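Support > Kitchen and Table > Caddies and Racks > Ticket 4000

We use cookies to keep you signed in and to remember your ticket filters. Accept / Manage settings

Ticket 4000
Product: Rova chopstick caddy, mustard yellow
Opened by: Tove Hedegaard
Handled by: Genji Miyazaki
Status: Open, waiting for customer
Date opened: Jan 5, 2021

Problem as reported
Caddy rocks when it is put down on a table with a cloth on it. Chopsticks lean over to one side and the whole thing tips if they are all on the same side. Bought in September and was fine on the kitchen worktop. Customer would like a replacement or a way to stop it.

Genji Miyazaki
Asked customer to stand the caddy empty on a bare, flat surface and press each top corner in turn. Also asked what chopsticks are in use and whether the drip tray is fitted.

Tove Hedegaard
Did that on the worktop. No rocking at any corner. No drip tray, I took it out when I moved the caddy to the table. The chopsticks are plain wooden ones. On the table it still moves. The cloth is quite thick at the hem and it creases wherever you put anything down.

Genji Miyazaki
Base is not warped, then. Without the tray the caddy stands on its outer rim only, so a fold under one side will lift it. Checked with Valdemar Vestergaard in returns – he has had two like it, both on tablecloths, both without the tray. Suggested:
1. Refit the tray, lip to the back.
2. Pull the cloth flat before putting the caddy down, and keep it away from the hem.
3. Load from the back panel forwards.
Asked for a photo of the table as it is normally used.

Tove Hedegaard
Photo attached. Cloth is the pink one, I have not ironed it.

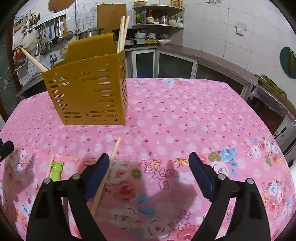 Ticket 4000, page 2 of 2

Genji Miyazaki
Thank you. There are folds and creases across the cloth, so step 2 is worth trying first. The caddy is well back from the flowered band along the near edge, so I would leave it in that area and smooth the cloth there. Slots on the front and side look normal to me. Chopsticks are the light wooden type and should be fine in it.

Tove Hedegaard
Smoothed it out and it is better, but it still moves a little when I take a pair out. I can't find the tray. Can I buy one on its own?

Genji Miyazaki
Yes, part 154. Part 168 is for the taller caddy and will not fit. I can send a 154 free of charge – please confirm your postal address and I will close this once it has arrived.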